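Slotting and bin layout in small parts stores
Speaker notes, Friday session, 30 minutes including questions

Slide 1. Title
Wait for the doors to close. Slides and the worksheet are on the Erkmont page, same link as the morning session.

Slide 2. Scope
Small stores only, up to 800 bin locations. High-bay racking and cold storage are out of scope. If asked, refer to the Drondier session after lunch.
Define slotting: deciding which item goes in which location, and reviewing that decision on a schedule.

Slide 3. The Quintero store
3133 item codes on the books when we started the review, far more than the store had locations for. Shared bins were the main source of picking errors.
First action was to close dead codes. Do not re-slot before this is done.

Slide 4. Marking out
Mark the grid before buying dividers. Tape can be lifted and moved; a cut divider cannot. Run the trial layout through one full stock cycle.
Set out from one datum edge. Measuring each cell from the one beside it carries the error along the row. 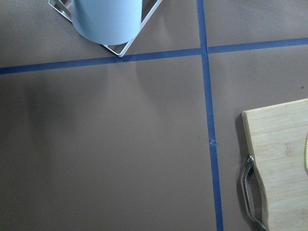
Blue tape on brown paper. The cross lines step slightly at the junction.

Slide 5. Cell size
Size the cell to the reorder quantity plus safety stock. Using average stock on hand gives a cell that overflows on delivery day.
Leave hand clearance at the front. Long items go on the bottom row, parallel to the aisle.
Show the worksheet. Column D is the only one people get wrong: it wants the packed dimension, in millimetres.

Slide 6. Addressing
Aisle, bay, level, cell, in that order. Fixed number of digits, leading zeros kept. Skip the letters I and O.
The address belongs to the location and never to the item. When an item moves, the label stays where it is.

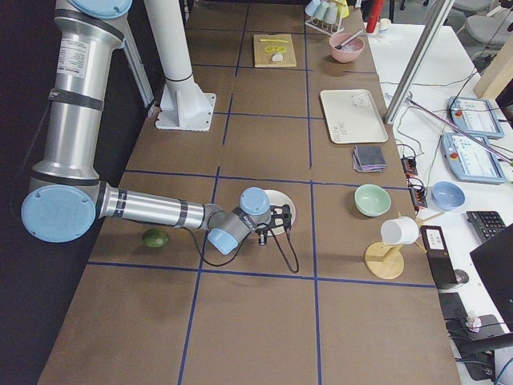 Labels go below the cell they refer to, on every level, with no exceptions for the top shelf. Mixed label positions were the second largest source of errors at Quintero.

Slide 7. Ranking by picks
Rank by number of picks, not by value or volume. The top 200 codes go between knee and shoulder height, nearest the issue counter.
Items issued together should sit in the same bay but not in adjacent cells if they look alike. Metric and imperial fasteners are the usual case. 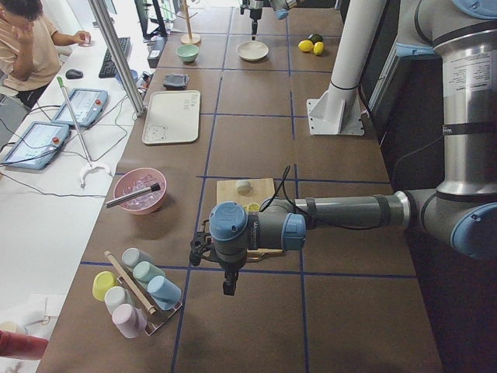

Rerun the ranking every quarter. Kokik exports the pick history as a plain text file; sort it by code, then total. Seasonal items need the same quarter from last year as well.

Slide 8. Changeover
Move one bay at a time. Freeze issues from that bay, count, move, update the record, release. Do not leave a bay half moved overnight.
December is a poor month for it at most sites.

Slide 9. Questions
Likely one: whether barcodes remove the need for an address scheme. They do not. The picker still has to find the bin before scanning it.
Leave slide 6 up during questions.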